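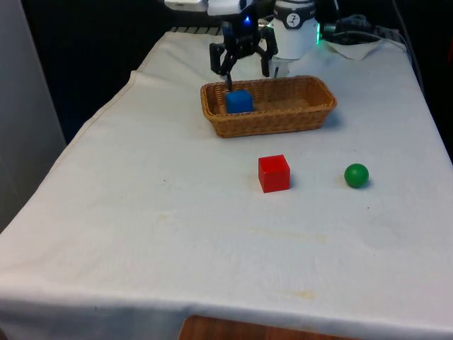

Blue cube at the left end of the wicker basket.

Lurora: restoration of the television serial
Progress report, period ending December

Scanning of the surviving film elements is complete. All 20 episodes have been captured, including the two held only as black-and-white recordings. Picture and sound files were checked against the Adamczyk inventory and one mismatch was found, a duplicate reel labeled as part of episode nine. It has been relabeled and set aside.
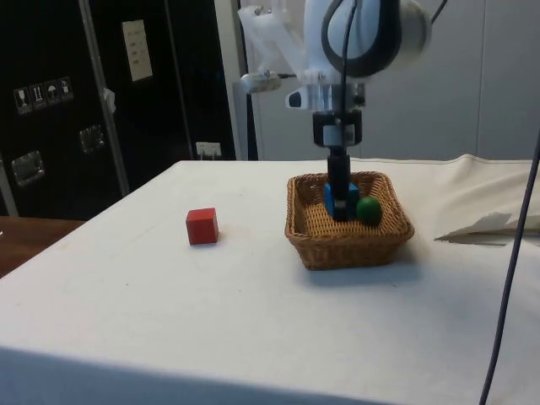 Ohemaa Asante
Restoration Manager, Karnine

Dirt and scratch removal is finished on episodes one through eleven. The work log shows 3,906 manual repairs, of which 1,429 were in the studio battle in episode six, where the original tape edit left dropouts across most of the sequence. Automatic cleanup was switched off for that sequence after it erased sparks from the sword effects.

Sound work is behind plan by one episode. The music track for episode twelve runs slow against picture and is being corrected by Edidero. Their delivery is expected in the next period.

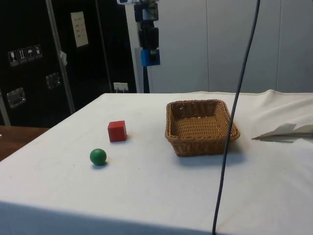

Color grading began with episode one. The main difficulty is the guards' costumes, which drift toward orange between the film inserts and the studio tape. We want a flat red that holds its edges against a pale background, as the matte cube does on the white cloth, with no bleed into neighboring areas. Test grades on four shots are ready for review.

Spending is within budget except for storage, which is over by $2,000. We ask that this be met from the unspent packaging line. Subtitles and the commentary for episode one are due next, followed by menu layouts for the first disc.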